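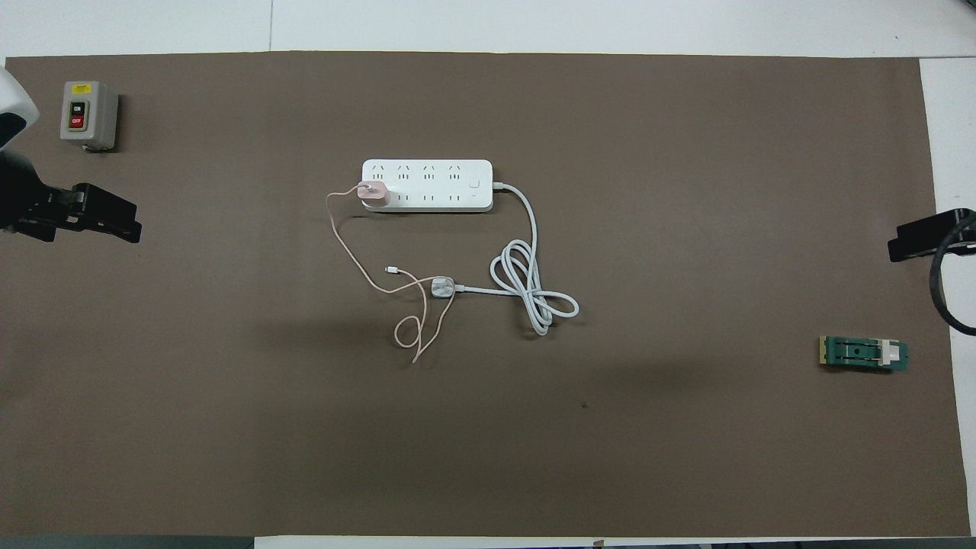
Gripper open over the edge of the brown mat.

Filed under: Subtitling and Captions > Sync and Conversion

Subject: Re: Warkby subtitles late or early after reel change?
From: Gerrit Willems
Date: April 1, 2026

Bontu Fikre wrote:

> We have the English subtitle file for Warkby that Putgate supplied with
> the disc. I converted it from twenty-five frames per second to twenty-four
> so it would match the theatrical copy we are showing at the Undum. The
> first part is fine. I checked the opening, the ferry argument and the
> whole wedding dinner, and every line comes up with the voice.
>
> From cue 612 on, everything is early. At first I took it for drift and
> tried a slightly different conversion ratio, but then the dinner goes out.
> Mesfin thinks the file was made for a different cut. Is there a way to
> tell without watching both versions end to end? I would also like to know
> if the italics for the radio voice are going to survive being saved again.

Bontu,

Your ratio was right the first time. Put it back.

Drift and offset look alike if you only check one spot. With the wrong frame rate, the error starts at zero and grows through the whole film, so the dinner would already be out. With missing or added picture, the error appears at one point and stays the same size until the next such point. You have the second kind. Measure the error at cue 612, then near the end of the film. If the two values agree within a frame or so, there is one break and you need one shift.

I did this in March for the same title. On my copy the break falls at the head of reel 3. The disc version has lost 50 frames there, all from the static shot of the harbor gate before the brother speaks. There is no dialogue in the missing part, so the cue text matches on both sides. I would not call it a different cut. It looks like a trim at the reel change that was never put back when the disc master was made. Mesfin is half right, in the sense that the file was timed to a shorter picture.

The order of work I used:

1. Start from the original file, untouched. Do not repair the converted one you have been editing.
2. Convert the whole file from twenty-five to twenty-four. Every timecode is multiplied by 25/24.
3. Select cue 612 through to the end and move it later by 50 frames.
4. Check the first cue after the break, one in the middle of the remainder, and the last one.

Watch the units in step 3. Fifty frames at twenty-four per second is 2.083 seconds. If you shift before you convert, the same trim is 2.000 seconds, and the conversion stretches it to the right value. Either order works, but if you enter 2.083 and convert afterwards, you end up two frames late. That is hard to see on the radio voice and easy to see on the brother, who is in close-up.
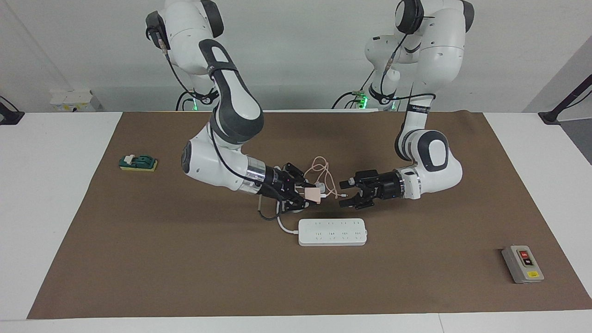 Two arms over the brown mat, one holding a pale pink charger adapter.

The tool matters a little. In Worku the shift dialog takes frames or milliseconds, and it uses the project rate for frames, not the rate stored in the file. Set the project rate before opening the dialog. If you set it after, the number in the box stays as it was and the preview does not refresh. Mulugeta Tufa reported this on the list and the answer was that it is by design.

After the shift, look at the gap between the last cue before the break and cue 612. It will be longer than before, which is correct, because the harbor shot is longer on your copy. Do not let the automatic gap fixer near it. The fixer will extend the out time of the earlier line to fill the space if the option "close gaps" is on, and you will have the mother's last line sitting over an empty harbor. That line should go off with the cut.

Elsewhere I keep a minimum of 100 milliseconds between cues. The supplied file is mostly fine on this, but the market scene has several pairs that touch. When two cues touch and have the same number of lines, some viewers miss the change. Trim the out time of the first and leave the in time of the second where it is.

On shot changes: the conversion rounds to the nearest frame, so cues that were placed exactly on a cut can land one frame before it. You then get a flash of the old shot with the new text on it. I run the shot change list against the converted file and snap anything that is one frame off. Two frames or more I look at by hand — the dinner has overlapping speech and a few of those cues cross the cut on purpose.

Italics: they survive if you save in the same format you opened. They do not survive the plain text export, and neither do the position tags. Warkby needs the position tags. The opening credits and the letter insert both have printed text low in the picture, and the subtitles were raised to clear it. If the projection system at the Undum only accepts the plain format, export once, then load it and check the letter. Moving the subtitles by hand for that one passage is quicker than rebuilding the tags.

One translation point while you have the file open. The ferryman's title is given two ways, "captain" before the break and "skipper" after it. I assume two people worked on the file. Eyerusalem Wolde compared it with the dialogue list and the word is the same in both places, so I changed it to "skipper" throughout. It is shorter, and his scenes are fast. "Captain" is also used for the police officer, who does hold that rank, so do not run a blind replace.

I can send my shot change list if your copy has the same reel breaks. Send me the timecode of the first frame of the harbor gate and I will compare it with mine before you load anything.

Gerrit

Related threads
- Forced subtitles and the letter insert
- Worku: project rate and file rate in the shift dialog
- Reading speed for overlapping dialogue
- Raised subtitles over opening credits
- Radio voices: italics or quotation marks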